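周三晚碰头会记录（共享工坊，二月这次）

记录人还是我。上次说好轮流写，结果大家一进门就都去摸螺丝刀，只有我手里拿着本子，那就我来吧！写得啰嗦，想看结论的直接翻到最后的待办。

到场的有 Ailsa Moncrieff、老顾、小阮、阿凯和我，七点半开始。佩佩加班，晚到，从第三项开始听的。

一、上次的待办

线材收纳：没做完。阿凯买了扎带，尺寸买小了，捆手臂那根黑色的线捆不住，退了重买。桌边的灰盒子先别挪，大家找东西都习惯往那儿伸手了。

账目：上次结余1619元，这个月买轴承和两卷织物胶带花了219元，发票在抽屉里，剩1400整。老顾问能不能再添一块备用控制板，大家算了算，先等等吧，万一手上哪个关节又要换呢（上回那个小减速器的价钱我现在想起来还肉疼）。

二、Modum 这个月的进展

给新来的朋友补一句，Modum 就是我们这套手臂加手的总名字，名字是小阮起的，问他什么意思他也不肯讲。

Ailsa 先讲了手的部分。五根手指的张合现在顺多了，她把拇指的零位重新标过一遍，原来拇指总是偏里，抓圆的东西还凑合，一碰到长条的就把东西往外推。她上周自己在工坊待了一个下午，抓了34次，成了16次。我觉得不错啊！阿凯说不到一半，有什么好高兴的，两个人为这个争了好一会儿。后来翻她的笔记，没成的那些大多是手腕进来的角度太平，手指还没合拢，手掌先蹭到了桌面。这个问题不在手上，在手臂的路径上，归阿凯管，于是阿凯就不说话了，哈哈。

另外那层黑色的外套大家都说留着。小阮原本想拆掉，嫌看不见指节不好调，Ailsa 坚持要留，说光着手指抓水果太滑。投了一下，四比一，留。

三、水果任务怎么摆

这项聊得最久。任务本身很简单，把桌上的水果放进黄篮子，可是怎么摆、从哪儿下手，每个人都有一套主意。老顾主张先苹果后香蕉，难的放后面；我主张反过来，趁篮子空着先放长的，免得后面没地方。佩佩这时候刚好进门，外套都没脱就说，你们不能两种都试吗。行，两种都试。

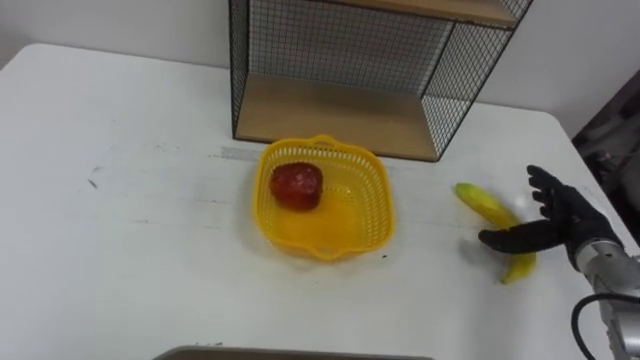
香蕉的麻烦主要在弯。从上面罩下去抓，手指要落在中段，靠近梗的那头一抓就转，转了之后放进篮子总有一头翘在边上。Ailsa 想让拇指从靠篮子这一侧下去，其余四指从另一侧往里收，我听着有道理，不过她自己也说还得多试几轮才敢写进程序。阿凯答应把手臂的下降段改陡一点，最后一小段放慢。

篮子要不要固定，也讨论了。有两边的小把手，可以拿胶带压住，但老顾不喜欢在桌上贴胶带，他说撕下来的印子擦半天都擦不干净。先不贴，篮子底下垫一块防滑垫，垫子我从家里带。

四、后面的网格架子

阿凯问架子要不要往旁边挪，怕以后手臂往里伸的时候刮到。小阮不同意，他下一步就想让手往下层放东西，架子靠墙摆着正合适。最后定下来架子不动，在程序里给它留出余量，阿凯来设，设完叫小阮看一眼再上电。

五、杂事

Grindo（就是角落那台自己攒的小砂轮机）又开始抖了，老顾怀疑是底座的胶脚老化，他下次带新的来。换好之前请不要用，特别是不要拿它磨手指的连杆，上次磨歪的那根现在还在我桌上。

Bortolotti 那套夹具的图纸，佩佩说已经改到能打印了，她想在自己家里先打一份试试松紧。大家没意见。

有人问工坊开放日我们要不要出个展位，聊着聊着就跑题到吃什么去了，没有定，下次再说。

待办

阿凯：手臂下降段改陡，末段放慢；架子的避让余量；重新买扎带。
Ailsa：拇指落点再试几轮，笔记照旧写在蓝本子上。
小阮：看阿凯设的余量；下层放置的动作先写个草稿。
老顾：Grindo 的胶脚。
佩佩：打印夹具。
我：防滑垫，还有买水果，苹果挑小一点的。

九点四十散会。最后走的是老顾，总电源他关的。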